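How to clean a glazed vase that has gone cloudy inside

Hard water leaves a chalky ring inside any vase that is used often. Washing-up liquid won't shift it, and scrubbing from the top rarely reaches the worst part. The method below works on most glazed pots and takes an evening, most of it waiting.

You will need white vinegar, bicarbonate of soda, a bottle brush with a bendy handle, a handful of uncooked rice and an old towel.

Before you start, run a fingertip over the inside. If it feels rough and dull all the way down, the inside may be unglazed, and vinegar should not be left in it. Use plain warm water and the brush instead.

1. Empty the vase and rinse out any leaves or grit.

2. Fill it past the chalky line with two parts warm water to one part vinegar. Leave it for 2 hours.

3. Pour half away, drop in the rice and swirl it slowly. Keep one hand under the base – wet glaze is slippery.

4. Tip everything out through a sieve. Rice swells and will block the sink.

5. Work a paste of bicarbonate and water into any marks that are left, using the brush.

6. Rinse twice, then stand the vase upside down on the folded towel overnight. If it is top-heavy, lay it on its side. 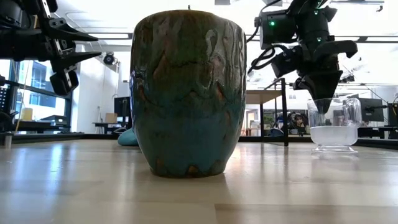

Crackle glazes need more care. The fine lines can take in dirty water and turn brown, so keep the soak short and dry the pot the same day. Simão Meireles, who sells second-hand pots at Dellholm, uses only cool water on his and changes it often.

Don't use bleach. It can get under the glaze through a chip and lift it later on.

To stop the ring coming back, change flower water every other day and wipe the inside each time. A felt pad under the base will save the table from scratches – stick it on once the foot is fully dry.

Rodrigo Figueiredo
2 April 2018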